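Chapter 4
Who Pays the Heating Bill?

I grew up in a flat where the thermostat was taped over from April onwards, so I have never been able to write about fuel support in a very detached way. You'll have to forgive me for that! By the end of this chapter I'd like you to be able to read a benefit rule and work out who it quietly leaves behind.

Let's start with a small scheme. The town of Lerketti gave a winter payment of £75 to 208 households, all of them already on a low-income benefit. Simple enough, you might think. But Kendra Li, who was a student of mine back then, went through the rules and spotted a gap: anyone earning just over the limit got nothing at all, so a pay rise of a few pounds a week could leave a family worse off (we'll call this a cliff edge, and you'll meet it again in Chapter 6).

The town's answer was a taper, with a half-rate band for people slightly above the line. Bastien Renaud argued against it, mainly because the forms grew so long that more than 30 families gave up on them. I've changed my mind about that argument twice. 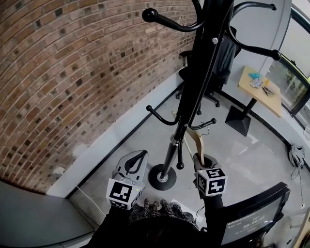
Fig. 4.1 Wooden hanger and black metal coat rack.

Before you read on, jot down what you would count as income. Wages, obviously. But what about a lodger's rent, or £50 from a grandparent?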